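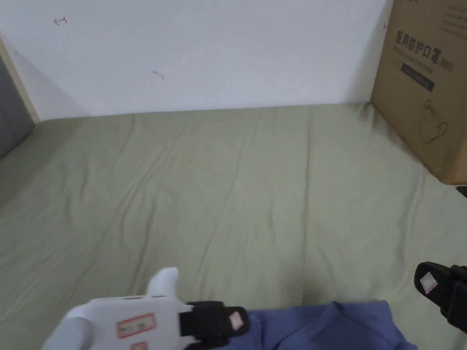
The bed with the mask carton in the corner, room at Misham

From: Iker Bermúdez
To: misham-house list
Date: 3 Mar 2021
Subject: Re: Folding on the bed / the big carton / wall marks

Dexter Doucet wrote:

> Three things before the room gets used again.
>
> First, folding. I have been folding on the kitchen table and I'm tired
> of moving everyone's mail to do it. Is the bed in the back room any
> good for that, or is it too soft? I mostly have towels and T-shirts.
>
> Second, that carton of masks is still up there as far as I know. Does
> it have to live on the bed? The hall closet has a 32 inch shelf, and
> I'd like to know if the carton fits before I empty it out.
>
> Third, somebody said there is pen on the wall. How bad is it? I have
> half a can of the Montoya flat white from when we did the stairs and
> could bring it over.
>
> Dexter

Folding first. The bed works. It's wide enough to spread a bath towel out flat with room left for a pile next to it. It is softer than a table, so you don't get a sharp crease, but for towels and T-shirts I don't care. I work from the side so I'm not reaching across, and I put finished stacks up near the headboard. If they go near the edge they slide off when you lean on the mattress.

Shake each piece out before you lay it down. If it comes out of the basket in a twist and you start folding from there, you end up doing it over. Take two corners, shake, drop it, then flatten from the middle out with your forearm. For shirts I lay them face down, sides in, then bottom up to the collar. Towels in half the long way, then in thirds. That's the size that fits the bathroom shelf.

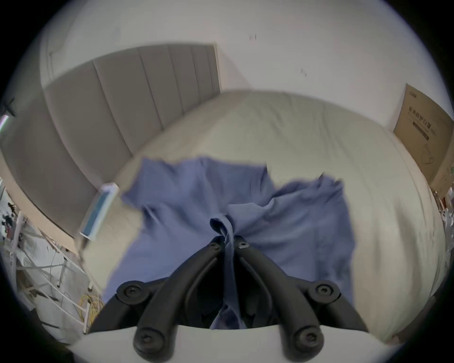

Blue laundry on the bed, still bunched up

I've been using the plain bedding on there as it is. It wrinkles when you work on it, and you can pull it smooth again from the foot end. Please don't fold anything with a zipper on top of it. The Osevix cover we had before got snagged that way.

The carton: it's the one with the Chinese printing and the drawing of a mask on the side, marked N95. It's large, and I wouldn't empty the closet yet. I don't have a tape measure here, so I can't tell you whether it fits 32 inches. I'll measure the long side and post it. Until then it can stay against the wall in the corner. If you need the whole bed, stand it on the floor by the door, but not in front of the heater. If it does go in the closet, keep the printed side facing out so people can find it.

The wall: not bad. There is a small red scribble, a bit like an arrow, and a few tiny dark marks. I'd try a damp sponge on the dark ones and leave the red one alone until last, as red ink tends to spread. If it bleeds through paint you need a stain blocker under it. Hakangate sells a small can, 2 coats, 40 minutes between coats. Bring the Montoya anyway. Test it low down first to see if the white matches, as I'm not sure the bedroom was done from the same batch as the stairs.

The painting can wait until April as far as I'm concerned. Pull the bed out before you open anything, and put a drop cloth over the gray headboard. Paint won't come out of that fabric.

Iker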